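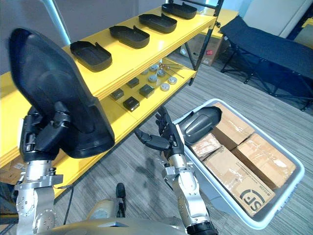

left hand on the tray, right one over by the bin

Robot drops tray when right arm moves – left hand lets go??
Started by stul_bench, 2nd January

stul_bench
OK so need some help, demo is coming up and I'm losing my mind a bit.

Task is dead simple. Tray in left hand, from the yellow shelf to the white bin. Works fine until the right arm does anything. Then the left hand opens. Not slips, opens. Fingers go to the full open pose and the tray hits the carpet.

Happened 3 times out of 40 runs. No error on the pendant, no e-stop, log says "grasp OK" the whole way thru. Pic is from the head cam on a run that went fine.

Running the Cudora hand driver, stock config apart from the grip force which I turned down because it was bending the rims. Anyone seen this?

kestrel_9
How far down did you turn the force

stul_bench
From default to a bit over half. I know. But the rim was creasing.

kestrel_9
There's your problem. Arm moves, torso shakes, tray is long and you're holding it by one edge. Loses contact, driver thinks it has nothing in the hand, goes to open. It's a slip, you just see the end of it.

mudflap
Disagree. If it was contact loss the log would say grasp lost. He says it says OK the whole time. Something is SENDING an open command. Different thing.

kestrel_9
The log says OK because the log polls slow. Seen it plenty.

mudflap
Slow enough to miss the hand opening all the way? come on

Bielecka_lab_tech
We had one very like this in July. Both hands on the same bus, and after a firmware update both came back with the same ID. Right hand gets told "open, get ready to pick" and now and then the left one listens too. Check what the right hand was doing at the moment of the drop. If it was always going to open pose then I'd bet money.

stul_bench
Oh. Hm. The right hand opens above the bin just before it goes for the black curved part on top of the boxes. Fingers open, hover, then down. Let me pull timestamps

mudflap
told you

kestrel_9
Told him what, you didn't say anything about IDs

rowan_t
Separate thing and sorry to be that person. Where do people stand when this runs? I can see a folding cot in the back there. If somebody is resting on that while an arm is throwing its hand open at random then I'd stop right now, before any debugging. Also that black cable trailing down to the floor by the left arm. Is that the hand comms or what? Is it tied down anywhere?

stul_bench
Cot's not used when the arms are live. Rule is two people in the room, one on the stop button. Cable I'd have to trace, I didn't route it.

rowan_t
A rule is fine until someone's tired. Tape a line on the floor. And trace the cable BEFORE you run again, please. A tray is light. What's it going to be carrying next month?

mudflap
It's a plastic tray. Nobody is getting hurt by a plastic tray

rowan_t
Not worried about the tray. A hand that does things the log doesn't know about is a safety fault whatever it's holding. At Hilcombe we treated any uncommanded motion as stop work, no argument.

kestrel_9
+1 to that, whatever the cause is

stul_bench
OK timestamps. All 3 drops line up with the right hand open command. Line 159 in the worst log – open sent to right, left finger positions start moving on the very next line. So not slip. Sorry kestrel.

But IDs are different, I checked. Left is 1, right is 2.

Bielecka_lab_tech
Checked in the config file or read back from the hands?

stul_bench
config file

Bielecka_lab_tech
Read them back. Power only one hand at a time and ask it who it is. The file tells you what somebody wanted.

kestrel_9
Fair enough on the timestamps. I'd still put the force back up, or move the grasp further along so its not hanging off the lower edge like that. Two faults can live in the same robot.

stul_bench
Left on its own says 1. Right on its own says 2. Full power cycle with both on, right says 2 and left says... 1. Then on the fourth cycle left came up as 0.

Is 0 broadcast??

Bielecka_lab_tech
On ours 0 was "unset, answer everything". Don't know for your firmware version, ask Cudora support. But it'd fit. ID isn't sticking in the hand, so some boots it comes up blank and listens to the lot.

mudflap
so it's a boot thing. Were the 3 drops all from the same session?

stul_bench
Two from one session, one from another. Good sessions in between. Yeah.

Sent it to support. For now I've added a check at startup, reads both IDs and refuses to enable the arms if either one is wrong. Arms are off until I've traced that cable as well. Tape line going down tonight.

rowan_t
Thank you. Make the check run before each task too, not just startup. If it can lose the ID at boot it can lose it on a brownout.

stul_bench
ok will do. Will post when support gets back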